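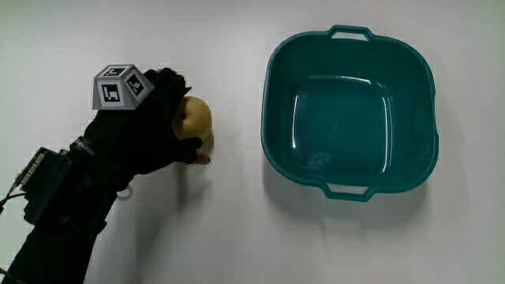 Capucine Chevalier has been packing apples at Erkside for 19 seasons, and she'd like it known that she does not think of herself as a teacher. She says this while tying back her hair at a quarter to seven in the morning, with a mug of tea going cold on the windowsill, and then she goes off and spends most of an hour teaching.

Her pupil lives at the other end of the building. It has two arms and a white plastic hood, and it came from a company called Fanitz, whose engineers have been driving up the valley to the packhouse since last August. The people on the line call it Gashaw, which is only the name printed on its crate, but it stuck within a day or so. Gashaw is meant, in time, to do the dullest job in the place: taking fruit off the belt one piece at a time and setting it down gently in whatever it is supposed to go in. That sounds like a job any machine ought to have learned long ago, and people in the trade will tell you at length, if you let them, why the yellow varieties in particular have held out. They are thin-skinned. They bruise from a drop you would hardly notice, and the bruise doesn't show until the fruit has been on a shelf for a couple of days and somebody has paid for it.

So the machine is learning from people who already know how. On a plain white table in what used to be the label store, Capucine pulls on a snug black glove, lifts a small pale apple between her thumb and fingers and carries it over to a teal basin with a loop handle on either side. Then she does it again. A gray block rides on the back of the glove, behind the knuckles, covered in black-and-white square markers that let a camera work out where her hand is and how it is turned. The glove leaves a bit of bare fingertip showing, and she is glad of that.

"You need the skin," she told me, wiggling the finger in question. "I can't tell you how hard I'm holding an apple. I just know when it's enough. They asked me to put it in words and I talked for ten minutes and I don't think I said one useful thing."

I grew up two towns over from Alcombe, the orchard that sends most of its fruit to Erkside, and I had a summer job on a line much like this one when I was at school, so I came with a few opinions already packed. I remember the noise and the ache between the shoulder blades, and I remember the older women whose hands moved at a speed I never got anywhere near. It had never crossed my mind that what those hands were doing could be written down, let alone recorded. I'm still a little unsettled by it, to tell the truth, and I think some of the people at Erkside are too.

They were told about the project at a meeting in the canteen, with sandwiches. By most accounts it didn't go well. The sandwiches were fine, but the word "efficiency" came up early and stayed too long, and a man from the grading side got up and asked straight out who was going to be sent home. He didn't get an answer that day. What he got, a few weeks later and after a good deal of back and forth with the union, was a page and a half of written terms that is still pinned up by the lockers. No one on the permanent staff loses a place through the end of the trial. Recording sessions are voluntary and paid at the higher shift rate. And anyone who does them can stop whenever they like, without having to say why.

Two people have stopped. One found the wrist strap uncomfortable, and the other said she simply didn't care for it, and went back to the line the same morning. I was pleased to hear that her supervisor had nothing more to say about it than "fair enough."

The sessions themselves are slow, and slower than anyone expected. A set is 100 apples, and the engineers like each one handled a little differently – from the left, from farther off, with the stem up, with the stem down. For someone who has spent years training every spare motion out of her arms, this is maddening. Capucine's first sets were too quick and too much alike. She would pick up the next apple before the software was ready for it, and a polite young man at a laptop would ask her to please wait for the tone. She now hums until it comes.

"I go home less sore, I'll say that," she said. "My husband thinks I've got a desk job."

It would be easy to leave it there, with the sore back on the mend and the extra money in the envelope, and there is real good in both. Packing is hard on a body. Of the nine people on Capucine's shift, most have had trouble with a wrist or a shoulder at some point, and the younger ones rarely stay past their first winter. The packhouse manager told me she has openings she can't fill at any wage the fruit will bear, and I believe her, having seen the notice in the window of the post office looking rather sun-bleached.

But the line is also where people talk. It is where new babies are announced and recipes get argued over, and where a person who has had a bad week can stand next to someone for eight hours without having to explain it. When Gashaw runs, which it does on Wednesday afternoons for now, the last stretch of the belt is fenced off and two of the packers move to inspection, on the far side of a partition. The work there is lighter and it pays the same. They also can't hear anybody. One of them has taken to wearing a radio in one ear, and she told me she had never once wanted a radio before.

I put this to the manager, who wrote it down, and who said the partition could probably come out if the fence were moved. Whether it has been by the time you read this, I can't say.

As for the machine, it has good afternoons and poor ones. I watched it for a while from behind the yellow line. It picked up an apple so carefully that I caught myself holding my breath, carried it across, and then hung there above the box for a long moment as though it had forgotten what it came for. Capucine, beside me with her coat already on, made a small sound with her tongue.

"Down," she said to it, quite kindly. "Put it down, love."

It did, eventually. She watched two more go in, picked up her bag, and went to catch the early bus.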